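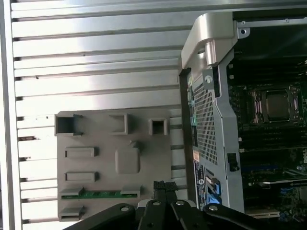
Progress report on the Kotalel bench
For: Sosina Woldegiorgis, program office
From: Solomiia Tkachuk
Period: through the end of December

Where we are

You asked for a report that could be read over one cup of coffee, so the short version comes first. We are teaching an arm to handle a thin green circuit strip next to an open desktop computer, and we are teaching it by doing the job ourselves with the arm attached. We have 295 demonstrations we are happy with. The plan asked for 300, and I would like it noted that I resisted the temptation to round.

The pile of demonstrations we are not happy with is larger. I have left it out of the total, in keeping with the traditions of the field.

What the teaching looks like

There are two ways in. In the first, the operator takes hold of the arm and pushes it through the motion while the controller records the joints. In the second, the operator sits at the Deschamps hand controller a few feet away and drives the arm from there, watching the wrist view on one screen and the bench view on the other.

Hand guiding is quicker to learn. A new person gets a usable run within the first hour. The trouble is that people push the arm the way they push a shopping cart, and the recordings have the same wobble. Remote control gives smoother paths and slower ones, and it gives the operator a sore thumb. We began the period doing half of each. By the end we were doing nearly everything by remote, and the hand-guided runs are kept for the coarse approach, where a wobble does no harm.

The fixture

The first version of the gray fixture held the strip so firmly that a grown adult had to brace a foot to get it out. The second let go of it if you closed a door. The third is the one in use, with clips that hold at either end and leave the middle alone. It sits on the aluminum extrusion table beside the computer case, within reach of the gripper, and we have stopped moving it. Moving it cost us 17 runs in one afternoon, all recorded faithfully with the fixture in the wrong place.

The case stays open on its side with the board, the supply and the drive cables left in. You asked in the last review whether a bare board would be simpler. It would, and the arm would then be very good at bare boards. The cables on the drive side are the part of the job that teaches operators some respect. 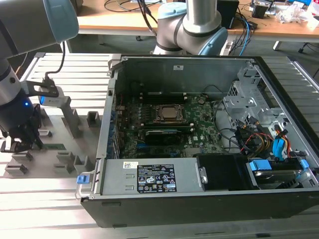

Problems

Delay on the hand controller. The Wastix link adds a lag that is small enough to ignore and large enough to ruin a grasp. Operators learn to wait for it. The model then learns to wait too, and pauses thoughtfully over the strip like a man choosing a melon. We now trim the pauses before training.

Operator style. We have three regular operators and can tell them apart from the recordings. One approaches from the left every time and cannot say why. I have asked everyone to vary the approach, with mixed results.

Labeling. Ikura, the labeling tool, still loses the last note in a session if you close the window too soon. We write the last note twice.

Money and time

Spending is under plan by a small amount, entirely owing to a set of replacement finger pads that has not arrived. When it does, we will be exactly on plan and I will take credit for it.

Next period

Record the remaining five runs, then 12 more with the strip starting in a different slot.
Retrain on the trimmed set and compare it with the untrimmed one.
Bring in one operator who has never seen the bench, and keep the rest of us from giving advice.
Decide whether hand guiding stays in the plan at all. I lean toward yes for the approach and no for everything after it.

I need one thing from your side, which is a signature on the pad order. The form reached your office on a Friday, and I have a feeling it is still there.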